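Garko uses cookies to remember your cart and your language. By staying on this page you agree to this. Accept / Manage settings

Garko Hold-Back Module for Two- and Three-Finger Grippers

2019-11-26
By Svitlana Savchuk

If you have been following our gripper accessories for a while, you may remember the first version of the Hold-Back, and you may also remember that we stopped shipping it in October. A good many of you wrote in to ask what happened, and I'm sorry that some of those emails sat longer than they should have. The new version is ready now, so I'd like to use this page both to tell you what it does and to tell you plainly what went wrong with the old one. If you only want the ordering details, scroll down a bit, I won't be offended.

What it is

The Hold-Back is a small inline module that sits between your arm controller and your gripper. It watches the closing current of the gripper and the position of the fingers, and when the two stop agreeing with each other it opens the fingers a little and waits. It was made for people who work by hand right next to the arm: passing it a cup, steadying a jar while the lid is gripped, taking a container back. In that kind of work there are fingers (the kind with skin on them) very close to fingers made of metal and plastic, and you want the arm to be a polite partner.

It works with the Holst two-finger gripper, the Holst three-finger gripper, and the Pramon parallel gripper with the newer cable. The older Pramon cable has a different plug, and we don't sell an adapter for it at the moment.

What went wrong with the first one

The first Hold-Back learned how hard to squeeze from the first object it touched after power-up. We were rather proud of that. You could hand it a glass jar and it would settle on a nice firm grip without anybody typing in a number. The trouble came when the next thing was a thin plastic cup. The module still had the jar in its memory, the cup gave way under the fingers, and as the cup gave way the current never rose to the point where the module would have stepped in. So it kept closing. One customer got her thumb pinched against the rim of a cup. She had a bruise and a sore nail, and she was very gracious about it on the phone, more gracious than I would have been.

Antonina Nazarenko from our test bench went through the logs she sent us and found the same pattern in her own runs within an afternoon. Glass first, soft plastic second, and the release came late or didn't come. If the module had been power cycled between the two, everything looked fine, and that is exactly how our old acceptance test was written. We cycled the power between objects every time, out of habit. It's a painful thing to read back in your own test sheet.

There was a second fault, a smaller one, that we only came across while chasing the first. With a screw lid in the grip, a person holding the jar will naturally turn it a little. The old module read that small twist as slipping and tightened up. On a lid that is merely annoying. With somebody's hand wrapped around the jar just below, I don't want any gripper tightening for a reason the person can't guess.

What's different now

The new module doesn't carry anything over from one object to the next. Each time the fingers open past their rest point, it forgets, and the next close starts gently. It also looks at how far the fingers travel after first contact, so a cup that gives way is caught by the travel even when the current stays low. Twisting no longer causes tightening at all. If the module believes the object is slipping, it holds where it is and blinks the amber light, and it leaves the decision to you.

You will notice that the first close on every object is slower than it used to be. A few of our early users complained about that, and I understand, it does feel a bit like waiting for a very careful aunt to cross the street. You can shorten it in the settings, but please don't do so while anyone is handing objects over.

Antonina's bench routine goes from cups to jars and back again with the power left on throughout. She ran 1422 handovers that way before we agreed to sell it, and the full record is in the download that comes with the module.

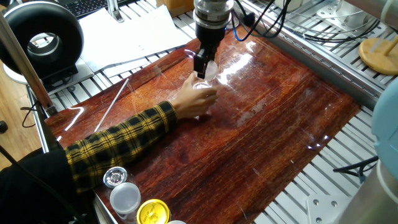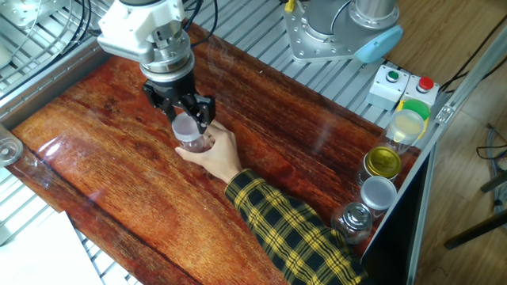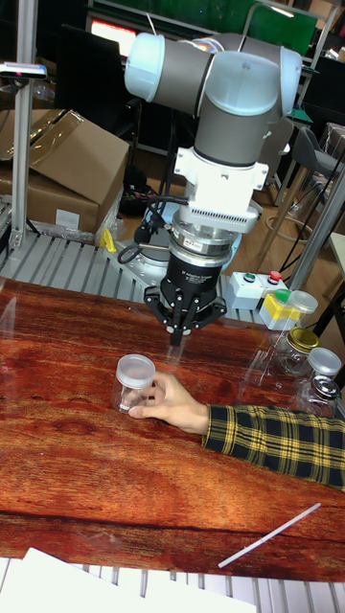 Before you put it to work

Please go through the stop check first. Start the close on an object with your hands well away, press your stop button, and make sure the fingers behave the way you expect. On some controllers a stop cuts power to the gripper entirely, and the fingers stay clamped on whatever they had. The Hold-Back can't open a gripper that has no power. If yours is set up like that, keep the gripper's own release within reach of the person doing the handing over, and show them how it works before they start.

Loose sleeves and long cuffs deserve a thought as well. Roll them up or button them. And if you change the fingertips, run the setup again from the beginning. New pads change the travel reading enough to matter, and rubber ones change it a lot.

If you own the first version

Every first-version unit can be exchanged at no charge, whether or not you've had trouble with it. Units with a serial number under 3000 are all first version. Please unplug yours from the gripper line now and don't wait for the replacement to arrive. If you run it under the Nanico scheduler, switch off the "remember grip" option too, as it can store the old value on the scheduler side and hand it to the new module on startup. That one took us an embarrassingly long while to find.

Supply voltage: 22 to 26 volts DC
Length of supplied cable: 700 mm
In the box: module, cable, two mounting screws, printed stop check card

Comments

tmk_bench: Swapped mine last week. Slower on the first close for sure, but my students hand cups to the arm all day and I'd take slow. Does the amber light get any brighter? I can hardly see it by the window.

Svitlana Savchuk (Garko): Yes! Settings, Indicator, choose High. It should have been the default and will be in the next update.

orchardlab: We have the old Pramon cable and would buy three adapters tomorrow if you made them.

R. in packaging: Thank you for writing up the test sheet part. We cycle power between objects too. Going to go look at ours now.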